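4.2 Does grouping by colour help shoppers?

The claim that colour blocking speeds up choice is usually traced to McIver, whose survey drew 4000 replies. Few of them came from people standing at a shelf. 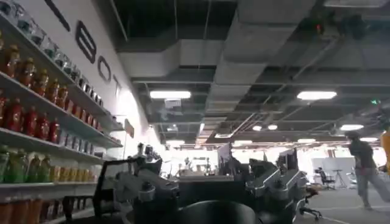 Survey answers are a weak guide to what people do. Asked in June, most of our 20 shoppers said they looked for the brand first. Colour may still do some work before that: with amber-orange bottles on one shelf and red ones on the shelf beneath, the rows can be told apart well before a label can be read. Whether this saves time is another matter.

Baird and Cruickshank report a gain of 2 seconds per item at Distholm.
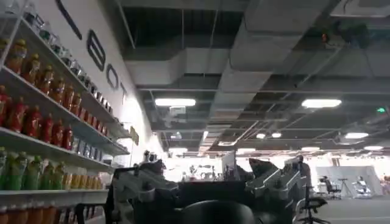

We doubt it. Their shoppers had used the shop before – a point left to a footnote – and the gain vanished in the Karneo repeat.

Seating near the shelves is also said to lengthen visits, again on thin evidence. 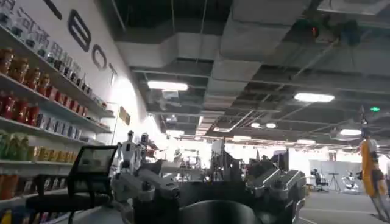

Figure 2. Black office chair with a mesh backrest, near tall display shelving.

Nor is it clear that findings on drinks carry over to larger goods, as the Purska report assumes.

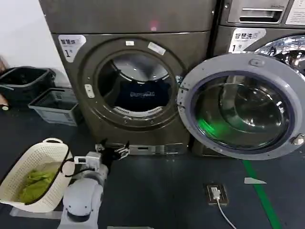 Figure 3. Dark grey front-loading washing machine with a garment in the drum.

Shares: 2 | Comments: 0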